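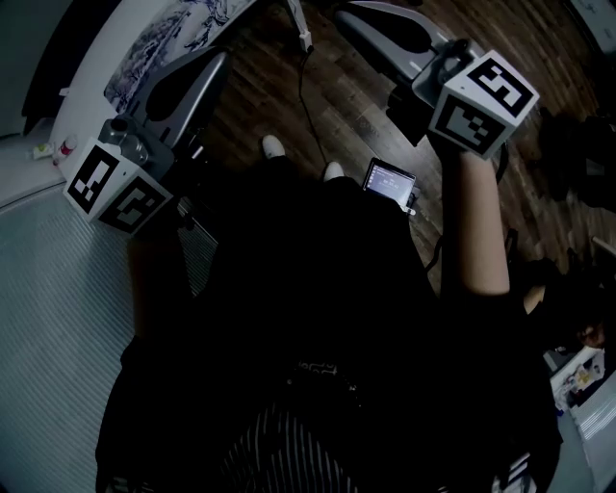 Wedanen wants 2,000 dollars for a pair of its hand-held grippers, and the sales talk is that anyone can teach a robot arm by wearing out a chair for an afternoon. Hamish Hoani has been testing that claim against the cheaper Grosier set. Both work the same way – a camera by the hand, a white cube of black square codes under each gripper so the software knows where it is. Tilt the wrist too far, he says, and the tracking goes.

His log shows 1,753 recorded grasps, and 36 of them had to be thrown out in one morning. Wedanen's brochure mentions no such thing. "It's a decent tool," says Hoani. "I wouldn't call it a finished one." The Grosier pair lost fewer but pinched badly on anything thin. Tayla Kingi, who pays the bills at Ngata, has yet to sign for either.

We use cookies to improve your visit. Accept all | Manage settings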